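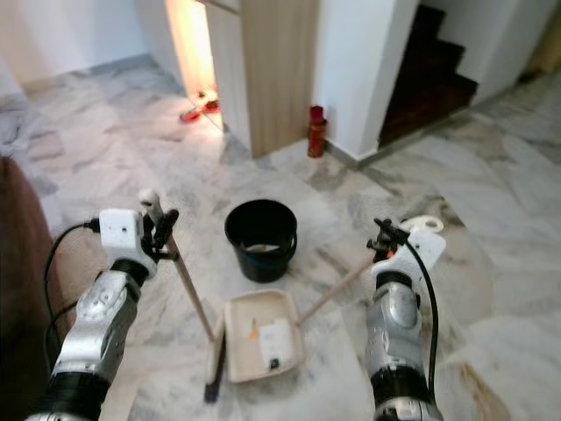 ## 22. Sweeping the marble floor

This section covers daily sweeping of the marble floors at Doden with the Ultum brush and dustpan. Washing and polishing are covered under 23. The sections can be done on the same visit, but finish all the sweeping first.

### 22.1 What you need

- Brush with wooden handle
- Dustpan with wooden handle and shallow tray
- Small bucket for the sweepings
- Soft dry cloth
- A flat piece of cardboard, for setting things down on the floor

The spare brush is part 107. It takes the same handle as the old one. Spare trays are kept with the mop heads and are sold without handles, so keep the handle when you throw out a cracked tray.

**Caution:** Don't use the outdoor broom on marble. Grit stays in the bristles and will scratch the polish.

### 22.2 Before you start

1. Open the blinds or turn on the side lamps. Dust and small scraps are easier to see with light coming in low across the floor. The gray veins in the stone hide a lot when the light is straight overhead.
2. Turn the brush over and check the bristles. Pull out any hair, thread or grit.
3. Check the front lip of the tray with your thumb. If it's chipped or has a burr, don't use it on the floor.
4. Wipe the underside of the tray with the dry cloth.
5. Put the bucket within reach, on the side you sweep from.
6. Walk the floor and pick up anything that isn't trash. See 22.4 for ceramics and other breakable things.

**Note:** Strips, connectors, screws and keys found on the floor go in the found-items box at the front desk. Don't sweep them up, even if they look broken.

### 22.3 Sweeping

1. Start at the wall farthest from the door and work toward the door.
2. Sweep with short strokes in one direction. Keep the bristles on the floor at the end of the stroke. Flicking them up sends light pieces back across the tile.
3. Bring everything into one small pile. On a large floor, make a pile for each bay and pick up each one before moving on.
4. Set the tray flat on the floor with the open side facing the pile. Hold the handle so that the front lip touches the stone along its whole width.
5. Bring the brush up to the lip and push the pile in. Paper goes in easily. Small hard bits tend to stop at the lip and may need a second push.
6. Move the tray back a little and sweep up the thin line of dust left behind. Repeat until the line is gone.

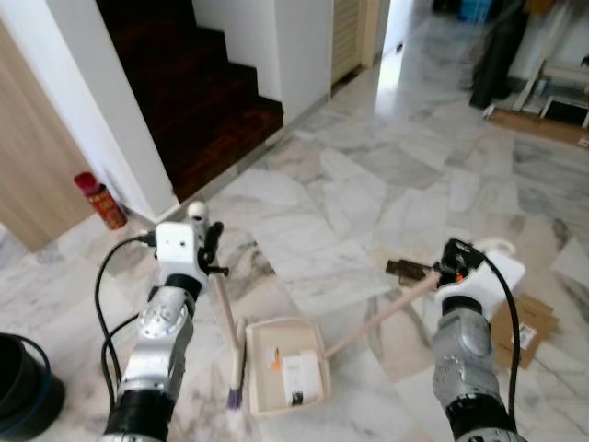 *Atallah*

7. Look over what's in the tray before you empty it. Cards, labels and folded papers with any writing or marking on them are set aside and handed in at the desk. Everything else is trash.
8. Hold the tray low over the bucket and tip it slowly. Tap it once on the inside of the bucket – never on the floor.
9. Brush out the corners of the tray. Scuffs on the inside are normal wear and don't need to be reported.

**Caution:** Don't drag the tray sideways with grit under it. Lift it, even for a short move.

**Caution:** Don't sweep a wet floor. Dry it first with the floor towel, then let it stand until there's no shine of water in the joints between the slabs.

#### If the tray won't sit flat

The handle is usually being held too high. Lower your grip until the lip comes down onto the stone. If one corner still stands up, look at where the handle joins the tray. A handle that has worked loose there will twist the tray to one side. Tighten it by hand and try again. If it loosens again during the same shift, tag the set and use the spare.

The slabs in the entry hall are laid in irregular shapes and a few of the edges stand slightly higher than their neighbors. Set the tray down in the middle of a slab, not across a joint.

### 22.4 Moving ceramics off the floor

Vases, candle holders and other ceramic pieces that stand on the floor are moved before sweeping and put back after. Glazed pieces are slippery, so take off cotton gloves first. The thin rubber gloves are fine.

1. Clear a spot near the wall and lay down the flat cardboard. Make sure there's nothing under it that will make it rock.
2. Look the piece over for cracks. If you find one, leave it standing where it is, sweep around it and write it in the log.
3. Hold the piece by its upright part, one hand on each side. Don't lift by a loop, hook or rim.
4. If there's a ring or band on the piece, leave it on. Keep your grip above or below it, because a band can slide under pressure.
5. Lift straight up, carry it upright and set it down on the cardboard. Let go only when the base is flat.

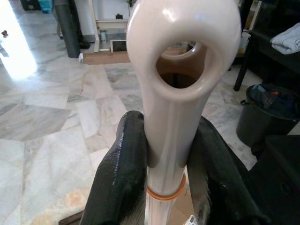 *Fig. 22-3. Ceramic piece held on both sides, just above the orange ring.*

6. Move one piece at a time. Don't stand pieces so close that they touch.
7. After sweeping, wipe the floor where the piece goes, then put it back facing the same way as before.

**Note:** Rolled mats and other tall things leaning against a wall may be left in place if they're steady. Sweep up to the foot and around it. If one has slipped, lay it down flat along the wall until you're done.

### 22.5 Emptying and storing

1. Empty the bucket into the trash at the end of each floor, or sooner if it's half full.
2. Comb out the bristles over the trash can.
3. Once a week, wash the tray and the bristles in 1000 ml of warm water with a little dish soap. Keep the wooden handles out of the water.
4. Shake off the water and let everything dry overnight before using it again.
5. Hang the dustpan by the loop at the end of its handle. The brush goes on the next hook, bristles down and clear of the floor.
6. Return the bucket to closet 202, upside down on the rack.

**Caution:** Don't store the brush standing on its bristles. They take a bend in a few days and won't reach the lip of the tray evenly afterward.

Replace the brush when the bristles are splayed or when dust stays behind after three strokes. Order from Nurnerer using the supply form, and write the part number in the first column. Orders sent in before noon go out the same day.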